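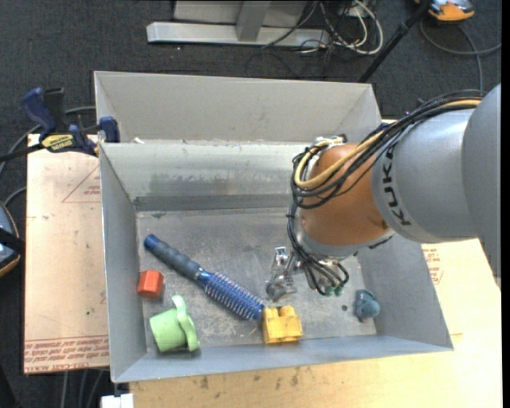 August, notebook, refill bottle trial

Continued from the last entry. The second batch of Hirow bottles came in the morning, 40 pieces, all with the new cap. I put 15 of them aside for the washing test and the rest went to the shelf near the sink, still in their carton.

Washing test first. The question from Cletalton was if the bottle keeps its shape when people wash it every day in a normal kitchen dishwasher, top rack. We run the short program, let the bottles cool with the cap off, then measure the neck with the caliper in two directions. If the two numbers are different, the neck is becoming oval and the cap will leak sooner or later. After the first 4 cycles I see no change that I would trust. One bottle gave a strange number, but when I measured it again it was like the others, so I think my hand was not steady. I left both numbers in the table.

The smell is a bigger problem. We filled some old bottles with cold tea and left them overnight, then rinsed with plain water only. The smell stays in the gasket and not so much in the body. When I take the gasket out and wash it separately, it is almost gone. So the instruction leaflet must say clearly that the gasket comes out. At present it is one small line on the back side, and I believe most people will never read it. To the colleague who prepares the leaflet: please move it to the front, with a drawing if possible.

Drop test was not done today. The floor plate is still at the other building and I don't want to use the tile floor again, the results were not comparable.

About the refill station at Khamphan school: the counter showed over 4,000 fillings when the school sent the reading. I want to be careful with this number. One filling is not one throwaway bottle saved. Children fill half, pour it out, fill again. For the report to Jeduvham I suggest that we write "fillings" and leave it so. If they want a number for avoided bottles we need to ask the pupils what they were drinking from before, and this we have not done.

Also the station filter is due for change. I could not find in our papers which type was installed, it must be on the label inside the door.

Labels: the paper ones come off in the dishwasher, as expected. I scratched the numbers on the base with a needle – ugly but it stays. Please don't mix the scratched ones with the others.

Open points:
ask Hirow if the gasket can be ordered alone, and in what color
bring back floor plate
continue washing, same program, same rack
find the tea bottles from last time, two are missing from the tray

Stopped at 5:20 pm, dishwasher still running.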